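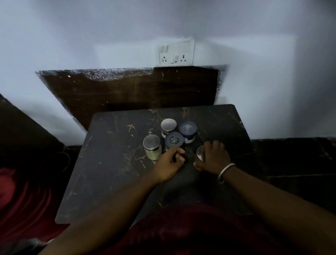

Gewürze umräumen, Teil zwei

Angeblich kocht man besser, wenn die Gewürze ordentlich stehen. Ich halte das für ein Gerücht, das Leute verbreiten, die Gläser verkaufen. Trotzdem habe ich im Juni die Schublade ausgeräumt, weil Comfort Nartey mir so lange von ihrem System vorgeschwärmt hat, bis ich nachgegeben habe. Ihre Anleitung hat 122 Schritte, wenn man die Unterpunkte mitzählt. Ich bin bei der Hälfte ausgestiegen.

Zu den Gläsern auf dem kleinen schwarzen Tisch:

Silberne Deckel, dunkelblaue Deckel. Einheitlich sollte es laut Anleitung sein. Warum, steht nirgends. Ich finde ein Glas schneller wieder, wenn es anders aussieht als der Nachbar.

Links das Klare mit dem blassgrünen bis weißlichen Inhalt. Durchsichtiges Glas gilt als praktisch, dem Aroma soll das Licht aber schaden. Beides liest man auf derselben Ratgeberseite.

Die blauen Deckel haben eine kleine Prägung. Als Beschriftung taugt sie nicht, dafür ist sie viel zu klein.

Zusammenschieben oder auseinanderziehen? Toivo Karppinen schwört auf Gruppen nach Verwendung, Elis Rees auf das Alphabet. Probiert habe ich beides, gefunden habe ich den Kümmel in keinem Fall schneller.

Der Tisch mit seinen hellen Kratzern bleibt, wie er ist. Karthikeyan Arumugam meint, man könne ihn abschleifen und ölen. Kann man. Danach traut sich dann keiner mehr, ein Glas darauf abzustellen.

Teil drei folgt, wenn ich weiß, wohin mit den Nachfüllbeuteln. Vorschläge mit Etikettiergerät bitte gleich wieder einpacken.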